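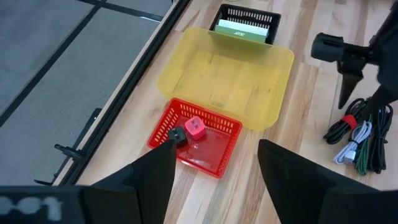

A shallow red basket on a wooden tabletop.

How to Put Together a Club Auction Table That Sells Out

Our sporting clays club has a spring fundraiser every March, and the silent auction is my favorite part of it! If your club has never run one, you can have it planned in a few evenings. We do it like this at Valton.

Step 1: Pick your goal first
Write down one number before you ask anybody for anything. Ours this year is $3,000, which covers the youth team's targets and entry fees. Put that number on every letter and every sign.

Step 2: Ask early and ask in person
Start with the places your members already shop. Fadi Sfeir took a stack of letters along on his regular errands and came home with 18 donations (including a full day of coaching – I may have squealed). Leave a copy of the letter with your club's tax ID on it, and write down who you talked to.

Step 3: Bundle the little stuff
A single pair of ear muffs gets a shrug. Put it with shooting glasses, a shell pouch and a round of five-stand, and people fight over it. Keep each bundle to one theme and give it a fun name.

Step 4: Check the rules before you take a firearm
Any gun in the auction should go through a licensed dealer, and the winner picks it up there after the background check. Call the dealer before you print the bid sheet. Some states treat raffles and auctions differently, so look up both.

Step 5: Make bid sheets people can read
Big type, a short description, the retail value, the opening bid and the smallest raise allowed. I open at a third of retail. For a $300 item that means $100, with raises of $10. Tape a pen to the table next to every sheet, then bring a box of spares anyway.

Step 6: Close in two rounds
Close half the tables before dinner and the other half after dessert. Folks who lose out in the first round come back with money to spend, and the second round gets loud – in the best way!

Step 7: Check out fast
Put two people on payments and one on handing over items. Collect the sheets the second bidding closes, sort them by bidder number and have the totals ready.

Mail your thank-you notes within the week, and tell every donor what their item sold for.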